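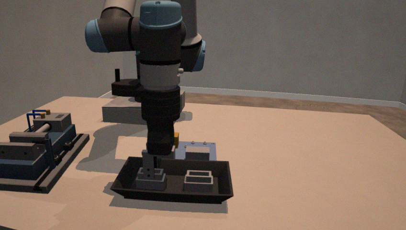 Annatjie Xaba thinks the July food sub-index is too smooth, and asks whether the weekly price file was averaged twice before it reached us.

Home Notebooks Price Index Data Archive Contact

2 min read

Notebook, July, 3:40 p.m.

Checked the load script first. Averaging runs once, at outlet level, before the item means. The smoothness comes from carried-forward quotes. Of 3,000 food quotes in the Tavora panel, 329 had no new price and were filled with the June value. Those enter the index as zero change and pull the monthly rate down.

Reran with carried-forward quotes dropped and the item mean taken over the remaining outlets. Food moves up, mostly dairy and cooking oil. Core is unchanged to one decimal - expected, as the gaps are nearly all in food.

Thabiso Van der Merwe wants the Majumder method (impute from the change in matched outlets). Tried it on the Stirum subset, 1,000 quotes. Close to the dropped version except for fresh vegetables, where 15 items have too few matched outlets to give a usable ratio.
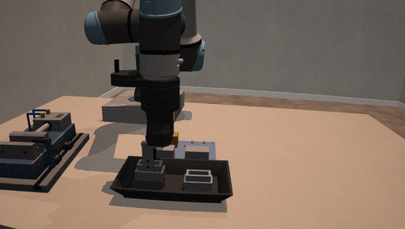 Do the June figures need revising as well? Only the food series, and only if the June gaps turn out larger than the May ones; Thulani is pulling the counts.

Weights not touched. Still last year's household basket. Wim Coppens has the new weights in draft but the rent share does not reconcile with the old table, so they stay out of this run.

Energy: pump prices loaded twice for Hasard region, same outlet codes, different time stamps. Kept the later one. Effect on the all-items rate is below rounding.

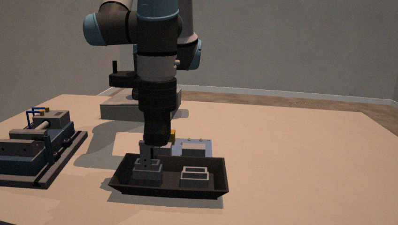 To do

- Flag carried-forward quotes in the output file, one column, 0/1
- Group the 15 vegetable items up one level and rerun
- Send Annatjie both food series side by side
- Ask Nokuthula Coetzee for the outlet closure list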